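4. Loading and checking a film before a screening

This section covers the Claltarmont player in the projection box at Rocha and at Dement. Both sites run the same software, so the steps are the same. Allow at least 30 minutes before doors open.

Before you start: the feature drive must have at least 800 GB free. Old trailers are the usual cause of a full drive and can be deleted from the Storage page.

1. Switch on the player at the rack and wait for the green light. Do not switch on the projector lamp yet.
2. Plug the delivery drive into the front port.
3. On the touch panel, open Content, then Import. Choose the feature and any trailers listed on the booking sheet.
4. Press Start. A full-length feature with subtitles usually takes longer than one without.
5. When the import finishes, open Keys and check the start and end times against the booking sheet.

CAUTION: Do not unplug the delivery drive while the import bar is moving. A broken import has to be deleted and run again from step 3.

6. Open Playlists and make a new list. Put the trailers first, then the certificate card, then the feature.
7. Check the picture shape for each item. Older films in the October season are often a different shape from the trailers, and the masking has to be set for both.
8. Set the sound fader to 19 for the trailers and leave the feature at the house level.
9. Turn on the lamp and play the first minute of the feature. Check focus, subtitles and the centre speaker.

Note: if the screen shows error 11, the key does not match this player. Ring the Claltberg booking desk and read out the serial number on the rack door.
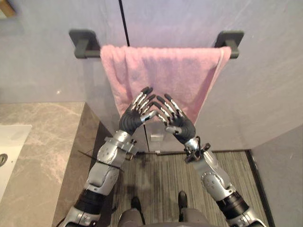

Pink towel on the bathroom towel bar.

4.1 After the last show

1. Stop the playlist and turn off the lamp. Leave the fan running until it stops by itself.
2. Close the port glass shutter.
3. Pack the delivery drive in its case with the return label facing out.
4. Write any faults in the box log, with the title and the time shown on the player.

Keys that have run out can stay on the player. They are cleared at the next software update.

Last updated: Jul 30, 2024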